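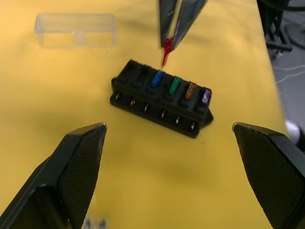
Gripper drops the fuse just before it seats. What should I check first?

Posted by clanstead_bench, 22 April 2023

Hello all, and thank you in advance for your patience with me. Our two-arm cell puts blade fuses into small fuse boxes, and it ran beautifully from December until we swapped the finger pads. Now the fuse slips upward in the fingers as the blades meet the slot, the arm carries on down as if all was well, and last night it cracked a housing. The log says the grip force is fine. I'd love to know where to start before I break another one.

Posted by Prurnanau

Start with the zero position of the gripper. New pads are seldom the same thickness as the old ones, so the fingers can report a good grip while only pinching the fuse at one corner. Close them gently on nothing, re-zero, then close on a fuse and look at it from the side. We went through this very thing at our shop in Tratden and I lost a whole weekend to the software before I thought of the pads, bless me. Please also set a force limit on the downward move. Ours stops after 2 mm of unexpected resistance and backs off, and I sleep much better for it! Do the first tries at slow speed, and keep your hands out of there with both arms live, however tempting it is to nudge the box straight.

Posted by tratden_nights

pads. wipe them with alcohol too, ours came greasy

Posted by Conceição

I agree with the re-zero, and would add one small thing. If the box can slide on the table, the slot is never quite where the arm thinks it is, and a good grip won't save you. A simple clamp took us to 97 good insertions out of every hundred, over a run of almost 2000. The leftovers were bent blades from one bad bag.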